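Progress report to the Toivonen fund, 31 January 2019
Laundry and linen, Peden house

The grant was for 3000, and so far we have spent more than half of it on baskets and shelving. I was asked to say whether the new system saves time. I am not convinced yet.

The old canvas bags are gone. Laundry now travels between the bedrooms and the wash room in white plastic baskets with small holes in the sides. They are easier to wipe down than canvas, I will give them that. Whether they are easier to carry depends on who fills them, and people still fill them too full.

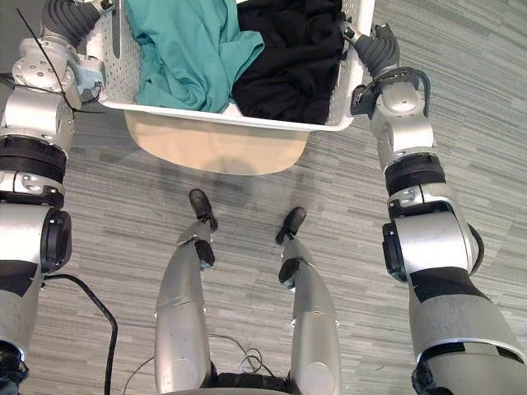 Elli Tuominen wants to order another 24 from Memau before the spring. I would hold off. We have had two rims crack since July, and the supplier's answer was that we must be dragging them. On carpet, I doubt it.

The Ceton shelving is up in the wash room but one bay is too shallow for a basket to sit flat - the measurements we sent were right, so the firm should pay for the change. They have not replied.

I have left the labels out of this report. They peel off, and I don't see the point of claiming them as done. Receipts are attached, except for the shelf brackets.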